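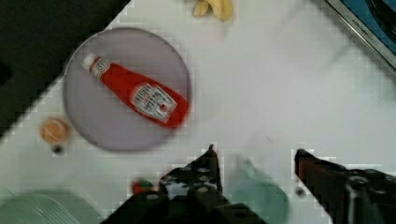
**Table clearing** is a household task in which a robot removes objects from an eating surface and puts each where it belongs. It is usually divided into detection, grasping, transport and placement. Difficulty depends less on the weight of the objects than on how they rest against one another. A bottle lying across a plate, as with the red ketchup bottle here, has to be lifted first if the plate is to be moved safely, and a smooth cylinder on its side can roll when one finger touches it before the other.

## Performance

Published results vary with the test layout. In a trial at Relska led by Aravind Kotian, a two-finger arm attempted 362 tables and cleared 282 without help. Most failures involved plates, whose low rims leave little room for a fingertip. Median time per table was over 36 minutes. A later controller, Palis, shortened the approach motion but did not improve plate pickup.

## Limitations

Current systems handle rigid items of known shape fairly well. Thin, clear or nested items remain unreliable, and food residue changes the friction of a surface in ways that training seldom covers. Kevin Keane and Rhun Parry have argued that clearing should be scored together with wiping and dish loading, as a robot that stops after the first step saves little labor. No home system has passed the combined test, which allows 3 attempts per table.

## See also

- Bin picking
- Dishwasher loading
- Grasp planning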